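背景布吸光与毛毡字固定方式讨论
发表于 5月 周三 楼主:灰卡十八度

最近给一间小教室做墙面布置,黑色底布上贴彩色毛毡字母。底布试了两种:一种是普通黑色涤棉,一种是Risetti的植绒布。涤棉在侧光下反光明显,褶皱处发灰;植绒布吸光好,但粘毛严重,毛毡字撕下来一次,布面上就留一圈浅色纤维。

想请教两个问题:
一、植绒底布上固定毛毡字,用魔术贴勾面、珠针还是布用双面胶?
二、字母需要每隔几周更换,哪种方式对底布损伤最小?

字母厚度2毫米,双层叠缝,外圈一层做描边。

—— 经纬线 回复:
勾面魔术贴对植绒布基本是破坏性的。勾住的是绒,撕的时候绒根受力,三四次以后就秃。要用勾面,底布应换成起圈的拉毛布,绒圈是织进去的,不是静电植上去的,耐撕得多。吸光略差,教室照明下看不出区别。

—— 灰卡十八度 回复:
拉毛布我有样品,门幅不够,需要拼接。拼缝在黑布上能藏住吗?

—— 经纬线 回复:
竖向拼,缝份劈开烫平,线用同色哑光涤纶线。别用丝光线,灯一打一条亮线。拼缝位置避开字与字之间的空隙,压在字母下面最好。

—— 剪口 回复:
不同意换布。楼主的问题出在固定方式。毛毡字这么轻,用珠针从背面斜穿就够了,植绒布几乎不受损。我给幼儿园做过一套,底布挂了两个学期,针孔用蒸汽喷一下,手指一抹就合上。

—— 经纬线 回复:
教室里用珠针,低龄儿童能够到的高度,这个方案验收不了。

—— 剪口 回复:
挂在一米八以上,够不到。楼主没说高度。

—— 灰卡十八度 回复:
下沿到桌面,够得到。珠针排除。

—— 毡房 回复:
补充一点材料方面的。先确认毛毡是羊毛还是化纤。针刺化纤毡表面松,勾面能直接抓住;羊毛含量高的缩绒毡表面密,勾面反而抓不牢,时间一长上角先翘。字母歪斜多半是只在中间贴了一块,重心偏了就转。每个字至少两个固定点,放在上部,左右分开。I这类窄字上下各一个。

另外描边建议浅色。黑底上深蓝、深紫的字,两米外轮廓就开始糊,加一圈白边或同色系反差边,识别距离会好很多。

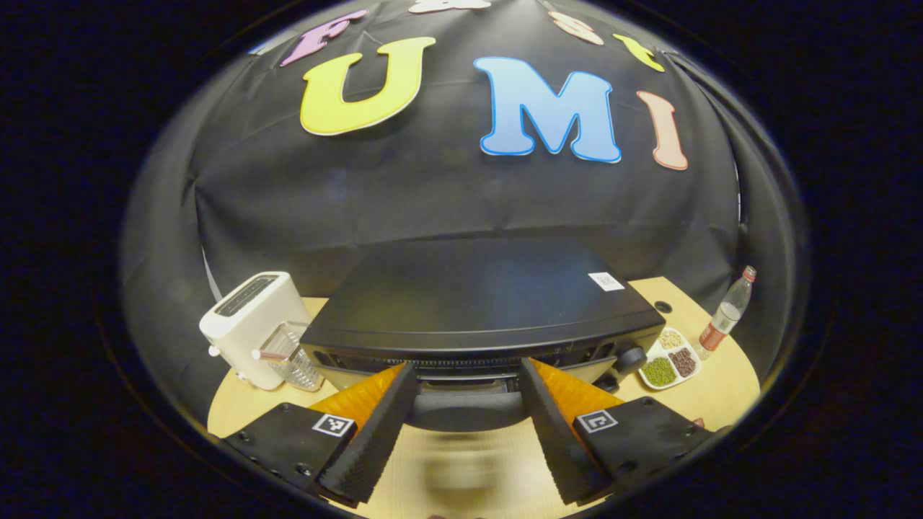

黑布底上的毛毡字:黄色U为白描边,浅蓝色M为深一档的蓝描边

白边和黑底的明度差大,边缘最清楚。同色系描边柔和一些,字身本身够浅的话也成立。如果字身已经是奶白、浅粉,描边作用有限,可以省掉,少裁一层。

—— 半目 回复:
描边宽度有没有经验值?我裁过3毫米的,缝纫机一压,边缘起波浪。

—— 毡房 回复:
太窄。毡的边缘没有经纬约束,压脚一推就变形。字高二十厘米左右的,留6毫米以上。先把字身粘到未裁的底毡上,缝完线再裁外圈,不要两层分别裁好再对位。压脚压力调低一档,针距放到3.5。

—— 剪口 回复:
粘的时候用水溶性胶棒,不要用热熔胶。热熔胶硬化以后针走不动,还会在浅色毡上透出印子。这一点估计没有分歧。

—— 经纬线 回复:
没有分歧。

—— 灰卡十八度 回复:
毛毡是Brinkmann的混纺,标称羊毛三成。刚拿勾面试了一下,竖挂能挂住,横向一拉就脱。按毡房的意思,是不是字母背面应当缝勾面,底布用拉毛布?

—— 毡房 回复:
对。勾面缝在字母背面,不要用背胶款,背胶对毡的附着力很差,夏天会整片滑脱。缝在底层毡上,正面就不露线,所以顺序是先缝勾面,再叠字身。

—— 半目 回复:
那更换的时候小孩直接扯字母的边,描边会不会先坏?

—— 毡房 回复:
会拉长。勾面裁小一点,一块2厘米见方足够,撕脱力降下来,边就不容易变形。

—— Anneliese Eichhorn 回复:
另一种做法供参考:底布后面衬一层薄铁皮,字母里夹软磁片。对布面零磨损,植绒布也能保留。缺点是重,墙面要打孔,弧形顶边的铁皮还得另外剪。

—— 经纬线 回复:
磁片隔着布和毡,吸力衰减很快。2毫米软磁片背后再加一层植绒布,碰一下就往下滑。钕磁铁吸力够,但有误吞风险,教室里不建议用。

—— Anneliese Eichhorn 回复:
我用的是缝死在夹层里的片状磁,没有脱出过。不过承认施工量大,临时布置不划算。

—— 灰卡十八度 回复:
墙是石膏板,不想承重。决定用拉毛布竖拼,字母背面缝勾面,每字两点。植绒布留着做摄影背景。还剩一个问题:黑色拉毛布掉色吗?墙面是白的。

—— 剪口 回复:
剪一角,湿白布来回擦二十下。掉色就先用冷水过一遍再裁,顺便把缩水缩掉。不要加柔顺剂,绒圈倒了,勾面抓不住。

—— 灰卡十八度 回复:
收到,晚上先擦样布。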